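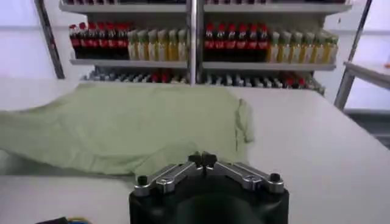

How many T-shirts does one adult need?

Seven, if you own a washing machine or live near one. Add two you don't mind getting paint on.

Mirjana Nikolovski
August 22, 2019

I arrived at seven by the scientific method of moving apartments in August. Every box I opened was shirts. I'd labeled one of them KITCHEN. There was a colander in it, to be fair, wrapped in shirts.

Very few of these I bought. A T-shirt is what you get when someone has a budget and no ideas. I've been given them for running, for donating blood, for opening a checking account, and once for sitting through a zoning meeting in Trullholm until the end.

My old employer, Presonex, ordered 500 for a company picnic. We had 161 employees. You could have had yours and still dressed a small marching band. For years afterward you'd get one with your visitor badge whether you were visiting or delivering lunch.

All 500 were size large. I once asked why and was told large was "the average." Our receptionist wore hers as a beach cover-up. Our shipping manager wore his as a threat.

The advice online is to ask whether each item brings you happiness. Wrong question for a T-shirt. I have one from a regional spelling bee I didn't enter that makes me extremely happy and has no armpits.

Better question: would I put it on to answer the door? If the answer is "depends who it is," out it goes.

Someone's going to bring up T-shirt quilts, so let's get it over with. I know three people who are making T-shirt quilts. They've been making them since college. What they own is a bag of shirts with the middles cut out. 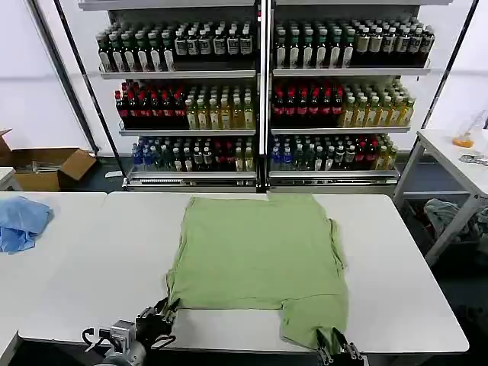

Light green T-shirt, laid flat.

Pale green is a big giveaway color, by the way. Also safety orange, and that gray that looks like it has already been washed with something regrettable. Nobody's cousin ever came home from a charity walk in a nice navy.

I took four bags to Tanemow, the thrift store behind the bus depot. The woman at the counter looked in the first one and said, "Oh, more of the picnic." So I'm at least the second person from Presonex to have moved.

She took the plain ones, the band ones, and anything with a dog on it. She would not take anything with a date, a slogan about synergy, or a list of sponsors on the back. I respect that. I wouldn't either, and yet there I was.

What happens to the rejects: rags, mostly. An old cotton T-shirt is a better rag than anything you can buy. Cut up the sides, cut off the sleeves, throw away the neckband unless you need to tie up a tomato plant. Skip the shiny polyester race shirts, which just push the water somewhere else.

Do not keep more rags than shirts. I've been to that house. I grew up in that house.

A few people asked about storage. I have one drawer. The drawer decides. If I bring home a shirt and the drawer won't close, one of us has to leave, and the drawer is attached to the building.

My sister rolls hers. My mother stacks hers by year. I fold mine in thirds and then in half and tell everyone I learned it working at a store. I did work at a store. It sold lamps.
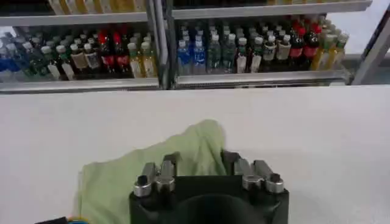 LAUNDRY & CLOTHES CARE

Moving along to keeping the seven alive, by popular demand (2 replies, one of them my sister).

Wash them inside out in cold water. It's gentler on the printing and it also saves you from reading SYNERGY SUMMIT through the little window for forty minutes.

Take them out when the machine stops. I know. But a T-shirt left in a heap overnight will remember that heap all day long, and so will anyone standing next to you on the bus.

Low heat in the dryer, or hang them from the hem. Hang them by the shoulders on thin wire and you get two little points up there, like you're about to sprout something.

Fabric softener is optional. My neighbor on Todorova Street swears by vinegar, and her shirts are soft and she smells like nothing at all, so I've switched. I did it wrong the first time and used the balsamic. Don't write to me about it.

Deodorant stains: baking soda and a bit of water, leave it an hour, scrub with an old toothbrush, wash as usual. If it's still yellow after two rounds, congratulations on your new rag.

Update on the total. I got down to seven on Saturday's laundry load, as it's now known — the whole collection fits in one. Then the new building's management left a welcome bag on my doorknob. Mug, fridge magnet, takeout menu.

Size large. Safety orange. The fall block party is in September and apparently we're all wearing them.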